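Ticket: Residence Hall Wireless – repeated loss of connection, sixth floor rooms
Status: Resolved, monitoring
Reported by: Alaric Boateng
Assigned to: Lionel Gilbert

Summary. Residents reported that laptops and phones lost their wireless connection in the evening, most often after 6 p.m. The signal indicator remained full throughout. Wired connections in the same rooms were not affected. 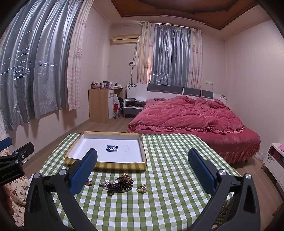
Residential Network Services, Onau Hall

Step 1. The Joltbridge access point serving the corridor was restarted. Service returned, then failed again the same evening. The log showed 400 rejected address requests in one hour.

Step 2. The address pool was reviewed. Leases had been set to 12 days during the December maintenance period and had never been changed back – devices no longer in the building were still holding addresses.
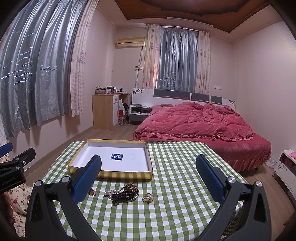 Residential Network Services, Onau Hall

Step 3. The lease time was reduced to 2 hours and expired entries were cleared. Mr. Boateng confirmed that his laptop and phone connected at the first attempt. A second access point was found to be running older firmware and was updated to match.

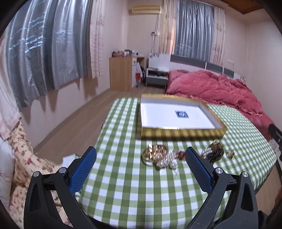 Do residents need to change any settings on their own devices?
Settings may be left as they are. A device that still fails to connect should be removed from the saved networks list and joined again with the usual password.

Further reports should be added to this ticket until monitoring ends. Please include the room number and the time of the failure.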